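4.2 Materials and sorting procedure

The sorting study was carried out with objects that families had already owned and used. The Larden collection was chosen over new stock for this reason. Toys that have been handled for some time differ from those in a shop in ways that matter to storage: the nap is flattened in places, the filling has shifted, and the object takes up less room than its original packaging suggests. Households were asked to supply soft toys, small containers and any lids that still fitted them. No instructions were given about size or condition, and all items were returned at the close of the study in June.

Each of the 39 toys was assigned to one of three groups. The first held toys with a compact, rounded body. The second held toys with long or heavy limbs in relation to the body, and the third held flat or jointed toys such as hand puppets. The grouping was made by touch and by eye, and two members of the team worked independently before comparing their lists. They differed on 2 toys, both of which had rounded bodies with soft limbs attached at the underside. These were placed in the second group after discussion, on the grounds that limbs of this kind tend to hang over the rim of a container and prevent it from being closed.

Surface material was recorded in everyday terms. Short-pile fabrics, long-pile fabrics and smooth woven fabrics were kept apart, and the position of the main seams was noted for each toy. Seams proved useful to the sorting in a way that had not been expected when the Didenko inventory form was first drafted. A toy with one vertical seam through its body folds readily along that line, while a toy made from several panels resists folding and springs back once pressure is removed. A line for seam position was therefore added to the form, and the toys already recorded were examined a second time.
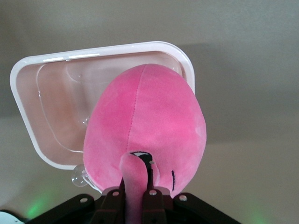 Figure 3. Soft toy with rounded pink body and vertical seam, with a white plastic container behind it.

Containers were treated with the same care as the toys. The households supplied open boxes, lidded boxes, fabric bags and a small number of baskets, and 33 of these were judged fit for use. Containers with cracked rims or missing bases were set aside. For rigid containers the team recorded the inner length and width at the level of the rim and again at the base, as many boxes narrow toward the bottom and hold less than their upper opening implies. Rounded corners reduce the usable space further, although the effect was small for soft toys, which adapt to the curve. It was greater for puppets with stiff frames.

Sorting sessions lasted some 12 minutes each and took place at a low table in the Lokia reading room. Participants were given a mixed group of toys and a choice of containers, and were asked to put the toys away as they would at home. They were free to change their minds and to take items out again. The order in which toys were picked up was written down by an observer seated to one side – the observer did not speak during the session except to announce its end.

Two measures were taken from these records. The first was the number of times a toy was removed from a container after being placed in it. The second was the position of each toy at the end of the session, noted as inside the rim, resting on the rim or outside the container. The middle category calls for comment. In the earlier Pulel study, toys resting on the rim were counted as stored, and the authors reported few failures as a result. The present study counts them separately, since parents interviewed beforehand described such toys as the ones most often found on the floor by evening.

Facial details, where present, were noted but not used in the grouping. Several participants did, however, turn toys so that an embroidered eye or mouth faced outward before leaving them in place. This behavior was entered in the observer's remarks and is taken up again in Section 5.3.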